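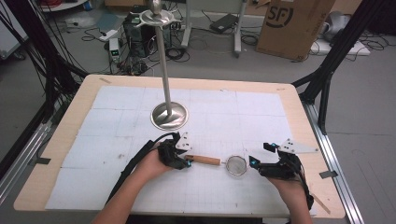
作業台の上のスタンドと、持ち手をつかまれた網じゃくし

Kivanoのプッシュ通知が重複配信された件について
2019年12月16日(月)

メッセージアプリ「Kivano」のAndroid版で、同一のプッシュ通知が複数回届く事象が発生した。運営元のFledicoは障害報告を公開し、原因を通知キューの再送処理にあったと説明している。メッセージ本文の重複や消失は確認されておらず、影響は端末側の通知表示に限られる。

報告によると、発端は配信サーバーのタイムアウト値の変更である。従来756ミリ秒だった応答待ちの上限を、負荷軽減を目的に200ミリ秒へ短縮した。一方、中継サービス「Plava」からの受領応答は、混雑時に上限を超えることがあった。応答が間に合わなかった通知は未配信と判定され、再送キューに戻された。配信自体は完了していたため、利用者の端末には同じ通知が繰り返し表示された。

障害の継続時間は157分。変更の差し戻しにより新規の重複は止まったが、再送キューに残っていた通知の破棄に時間を要した。iOS版では通知ごとに付与される識別子で上書き表示が行われるため、同様の現象は起きていない。Android版でも識別子は送信されていたが、表示処理で参照されていなかった。この不備は5月の通知機能改修時に混入したものとされる。

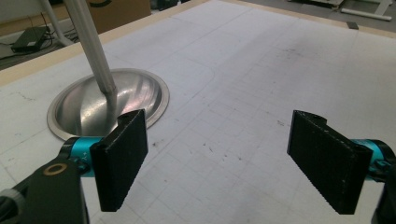

写真提供:Schwaiger

Fledicoは対策として、次の2点を挙げている。
・タイムアウト値を変更する際、Plavaの応答時間の実測分布と照合する手順を追加する
・Android版の表示処理で識別子を参照し、同一通知を一件にまとめる

前者は適用済み。後者は次回のアプリ更新に含まれる予定で、配信日は未定である。

利用者側で必要な操作は特にない。通知一覧に重複分が残っている場合は、一覧から消去すればよい。消去してもトーク履歴や未読の状態には影響しない。アプリの再インストールは推奨されていない。端末内にのみ保存された下書きと通知音の個別設定が失われるためである。

なお、未読バッジの数字が実際の件数と合わないという報告が、サポート窓口にほぼ147件寄せられている。バッジの値は通知の受信回数から算出されており、重複分が加算された可能性が高い。設定画面の「通知」から「バッジを再計算」を実行すると、サーバー側の未読件数に同期される。複数の端末で同じアカウントを使用している場合は、端末ごとに実行する必要がある。

Kivanoの通知を外部システムに転送している管理者は、転送先の記録も確認されたい。Webhook経由の通知には再送回数を示すフィールドがあり、値が1以上のものが今回の重複に該当しうる。識別子をキーに突き合わせれば、重複分のみを除外できる。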